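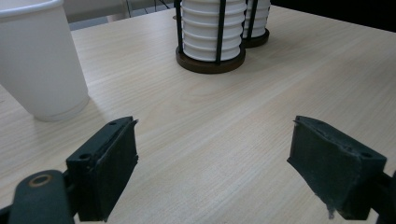 Hot Drinks on the Ward Corridor: An Interview with Lindalva Holanda

Visitor Services, Trestport General Hospital
Published 20/10/2026

When the family lounge on the second floor of Trestport General Hospital reopened in September, most of the comments left at the front desk concerned the coffee. Lindalva Holanda, who has managed visitor services at the hospital for 10 years, was pleased to hear it. The drinks station had been the subject of more correspondence than any other part of the refurbishment, and she had answered most of it herself.

"People sit in that room for a very long time," she said. "Some of them have driven through the night. A hot drink is often the first thing they have had since they left home, and they remember whether it was easy to get one."

The former lounge was served by a single vending machine at the far end of the corridor, beside the service elevator. It accepted coins only. Visitors who needed change were directed to the gift shop, which closed in the late afternoon. Ms. Holanda described the arrangement as one that had suited the hospital when visiting hours were short and fixed. Visiting on most wards is now open, and the number of people staying overnight with a relative has grown every year that she has been in her post.

Before any plans were drawn, her office placed a short questionnaire in the lounge and on the adjoining wards. It received 189 completed forms. Ms. Holanda read all of them.

"We asked about chairs, lighting, noise and privacy, and we left a blank space at the bottom," she said. "The blank space was where people wrote about the machine. One gentleman filled in nothing else. He had drawn an arrow so that we would turn the page over, and he carried on there."

Several forms asked for decaffeinated tea. Others asked for a place to put a bag down while pouring, for lids that stayed on, and for somewhere to rinse a baby's bottle. A smaller group asked that the lounge should not smell of coffee at all, as the smell was difficult for relatives who were unwell themselves or who were expecting. Ms. Holanda said that this last request had required the most thought.

"We could not satisfy everyone in one room. In the end we used the alcove, which has its own ventilation, and we kept the seating at the opposite side. It is a modest separation, but we have had no complaint about the smell in the weeks we have been open."

The alcove had previously held filing cabinets belonging to the admissions office. Their removal was agreed in principle at an early meeting and then took 17 weeks to carry out. Ms. Holanda spoke of this period with some patience. The records had to be reviewed before they could be moved, and the staff qualified to review them had other duties.

Coffee is now supplied by Ruangrit, a roaster based in the Trestport harbor district, under a contract that runs for 2 years. Tea and cocoa come from Berivar, which already supplied the staff cafeteria. Both firms were asked to provide samples, and these were tasted by staff from the day and night shifts. Ms. Holanda said that the night shift had preferred a noticeably stronger blend and that the contract reflects their opinion.

"The night staff know who uses the lounge at four in the morning," she said. "I did not feel I could argue with them."

Drinks are offered without charge. The hospital considered a small fee and also an honesty box, and decided against both after discussion with the chaplaincy and the social work department. Ms. Holanda was asked whether free drinks had led to waste or misuse.

"There was concern about that, and I shared it," she said. "We set a monthly budget and agreed that we would return to the question if we went over. We have stayed under it. I should add that one month is a short period on which to judge, and that winter will be busier."

The choice of cups also required several meetings. Ceramic mugs were favored by many of those who answered the questionnaire, and the hospital's own sustainability policy encourages them. The infection control team advised against shared mugs in an unstaffed room, where there could be no assurance that they had been properly washed. Disposable cups were therefore adopted, and visitors are welcome to bring a cup of their own from home.

"I would have liked mugs," Ms. Holanda said. "A mug tells you that you may stay as long as you wish. But I was not prepared to set aside the advice we were given, and I would make the same decision again. We are looking at whether the kitchen could take a daily crate of mugs through its own dishwasher. I cannot promise a result."

Responsibility for the station is shared between the housekeeping team and the ward hosts. Supplies are checked in the morning, in the early afternoon and before the evening meal. A notebook is kept in the alcove for requests, and Ms. Holanda collects it at the end of each week. Recent entries have asked for honey, for oat milk and for a clock that can be seen from the armchairs. The clock has been ordered.

The name of the room has changed as well. It appears on the new signs as the Ellen Lounge, after a former ward sister who used to bring in her own kettle for families waiting outside the old surgical unit. The suggestion came from her retired colleagues and was approved without objection. Ms. Holanda did not work with her, but said that the kettle was still spoken of when she joined the hospital.

"It was against the rules then and it would be against the rules now," she said. "All the same, I think she had understood what was needed well before the rest of us put it into a plan."

Further work is expected next year. The corridor outside the lounge is to be repainted, and the department hopes to provide a similar drinks station near the children's outpatient clinic, where the available space is much smaller and where hot liquids raise questions of safety that did not arise on the second floor. Ms. Holanda has begun speaking with parents and clinic staff and intends to use the same form of questionnaire, again with a blank space at the bottom.

The Ellen Lounge is open at all hours to relatives and friends of patients. It may be reached by the main elevators or by the east staircase. Visitors who would like to comment on the lounge may write in the notebook, speak to a ward host or leave a message for Visitor Services at the front desk.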